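Dromo pilot, equipment budget, July update

Short one this month, quotes came in late.

Spend so far: both arms and hands paid in full. Biltside quote for spare fingertips is good for 14 days, would like to order 4 sets before it lapses. Cleston came back higher on the battery packs, still waiting on Wanigasekara for a second price. No decision needed from you untill Thursday.

Tidying task is set up in the Cleston room, slippers and shoe rack first.
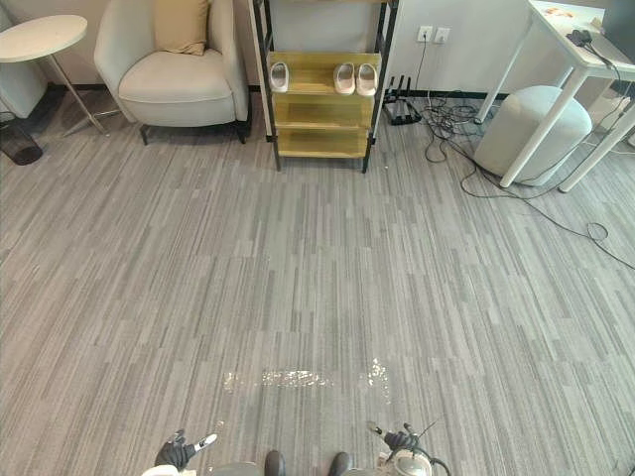 Robot's own view, both hands, rack against the back wall with three slippers on the top shelf.

Asks for next quarter:
Cable covers and floor clips, small money. Too much cord on the carpet by the router.
Second router, wired backup if the budget allows.
One spare hand. Repair turnaround is 11 weeks, can't plan round that.

Service contract: 13 months offered for the price of twelve, want to take it. Need a yes by email, then purchasing can raise the order. Training line is underspent, propose moving it to spares. Revised sheet to folow.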